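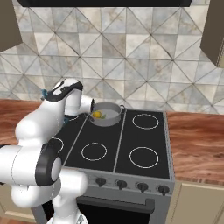 Backsplash

A backsplash is a panel or covering fixed to the wall behind a stove, sink or counter. It protects the wall from water, grease and steam. Most run from the countertop to the underside of the upper cabinets, though some stop after a single row of tile and others reach the ceiling.

Materials

Ceramic tile is the most common covering in home kitchens. Glazed tile does not absorb grease and can be wiped with a damp cloth. The joints between tiles are filled with grout, which stains more easily than the tile and is often sealed once a year. Glass, stone, stainless steel and painted board are also used. Patterned tile hides small splashes better than plain white, but a broken piece is harder to match – many builders keep a spare box for repairs.

History

Early kitchens had bare plaster or limewashed brick behind the fire. In the town of Grosholm, the Plodimen tile works began selling wall tile for kitchens in sets of 169 pieces, packed with a printed layout sheet. The historian Marlene Tavares lists 193 patterns in her survey of the works, most of them in blue and white.
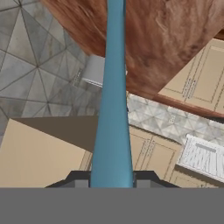 The sets were sold mainly to landlords, who wanted a wall that could be cleaned between tenants. Later sets were smaller and came without the sheet, and the works closed its kitchen line when sheet laminate became cheaper.

Installation

Tile is laid from the counter upward, starting at the center of the wall. A narrow gap is left along the countertop and filled with flexible caulk – grout in this joint tends to crack as the counter moves.

See also: Countertop, Grout, Range hood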